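Geetha Suvarna has maintained the billing software at Flondach for most of her career, and she dislikes the word "legacy." She prefers "in service."

The system handles 70 regional water accounts. Its core module, written for a Nakajima minicomputer, runs to 1649 lines and has been ported twice. "The first port kept the fixed-point arithmetic," Suvarna said. "The second one switched to floating point, and in May the totals stopped matching the ledger."

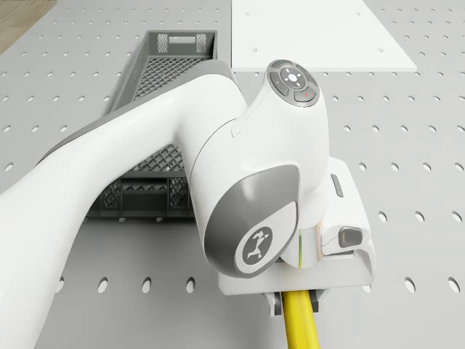 White arm over a perforated tabletop, computer rendering.

The differences were small, never more than a cent per invoice. Tindow, the contractor, proposed rounding at the final step. Suvarna rejected that. "You round where the tariff tells you to round. Ours says after each tier, and there are five tiers."

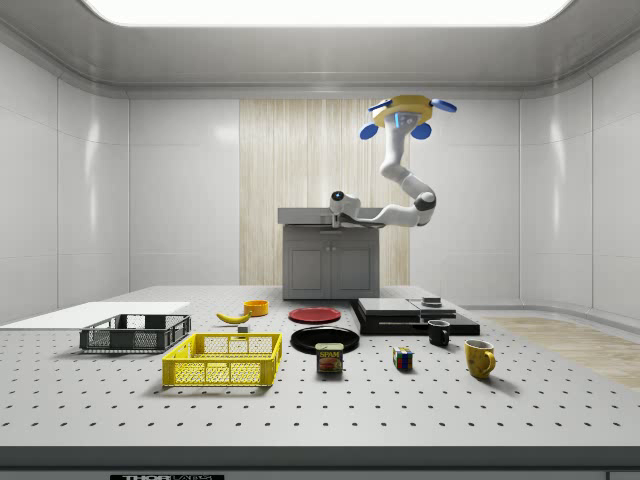
She restored the integer routines and reran every invoice from the affected quarter. The comparison was done with Gikatix, a file-matching tool she describes as slow and correct.

Asked about a full rewrite, she was brief. "Write down the tariff rules first. We have them in code and in a binder, and the two disagree on late fees."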